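Week 4 handout: collecting your examples

Right, this is the bit of the module most people expect to be dull, and I'd like to talk you out of that. Everything your arm learns this term it will learn from the demonstrations you give it. The network never hears your explanation of the task. All it gets is what the cameras saw and what you did with the controls, so a sloppy set of examples gives you a sloppy robot, and no amount of fiddling with the training settings in May will rescue you (I have tried, believe me).

We're working in simulation first. The room is called Dullanora and you'll find it in the list when you open the lab software. Log in, pick your pair number, and wait for the arm to settle before you touch anything.

What counts as one example

One example is a whole go at the task, from the start position to the moment you let go and back off. Press record, do the thing, press stop. If you fumble and then put it right, keep it! A fumble with a recovery is worth having, as it shows the arm what to do when things go a bit wrong. If you fumble and give up, throw it away and reset. The only other ones to bin are those where you stopped for a think halfway through. Long pauses are horrible for the learner – it sees you sitting still, copies you, and then sits still for ever.

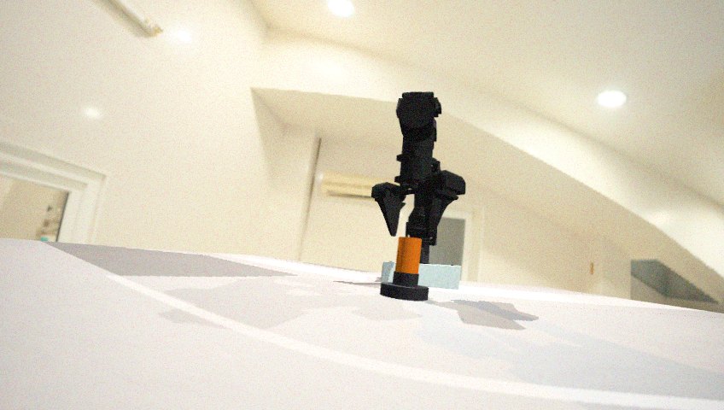
The other thing I nag people about is variety. Last year Mehwish Orakzai and her partner recorded 40 lovely, smooth demonstrations, every one of them with the pieces starting in the same place. Their arm was brilliant until we shifted the target by a couple of centimetres, and then it closed very confidently on thin air. Mehwish has kindly let me tell this story every year until I retire. So move things about between goes. Swap which side you come in from. Change the lighting setting now and then, and let shadows fall where they like.

That said, don't vary your method so much that the examples argue with each other. If half your demonstrations come straight down and the other half swing in low from the side, all from the same starting layout, the simpler learners tend to split the difference and do neither. Agree with your partner how you'll do it before you start, and write it down.

How many?

I want 50 from each pair for the first hand-in. It sounds like a lot, but a go takes about 18 seconds once you've got your hand in, and most of your time will go on resetting. When all the pairs' files are pooled they join the set from earlier years, which stands at 1,553, and you'll all be able to train on the lot. We call the pooled set Urko. Please don't ask me why, it was named before I got here.

Before you hand in

Play back every recording, start to finish. Yes, all of them. Look at the fingers at the moment they close and check the camera could see what you were going for. From some viewpoints the arm gets in the way of the very thing you need, and if you can't tell what's happening then the learner probably can't either. Use the second view for those.

Name your files with pair number, then layout number, then go number. Fill in the notes column as you record, even if it's only "bumped it, carried on". Esi Akolgo runs the afternoon lab and will check your first five files if you bring them along, so do that early, before you've made the same mistake all the way through.

Reading for next time is chapter three of the course pack, up to the part on copying errors.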